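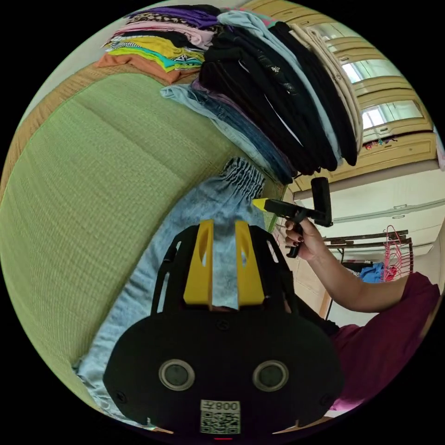 Photo: Cor Geerts

Elastic waistband gone slack on denim skirt – replace or take in?

Posted by Aklow, 15/08/2019

I have a light blue denim garment with a gathered waist. The fabric is in good nick but the elastic has lost its stretch and it slides down when I walk. The elastic looks to be stitched in, so I can't just pull it out at one end. Is it worth fixing at home? I have a basic machine and have only done hems and a few cushion covers.

Rorkach
Yes, if you have patience. Unpick one row at a time with a seam ripper and leave the side seams alone. Measure your waist where the skirt sits, take off 8 cm and cut the new elastic to that length. Join the ends, mark it in quarters, mark the skirt in quarters, pin and stretch as you sew. Use a jeans needle, size 100. A thinner one will snap on the seams.

I'd wash the new elastic first – some of it shrinks.

Postma
just wear a belt

Dusto
Rorkach's way works but it took me a whole evening. If you don't want to unpick, fold the old waistband to the inside, stitch it down as a casing with a gap at the back and thread new elastic through with a safety pin. You lose a bit of length and it's bulkier under a tucked shirt. Don't cut the old band off until you've tried it on.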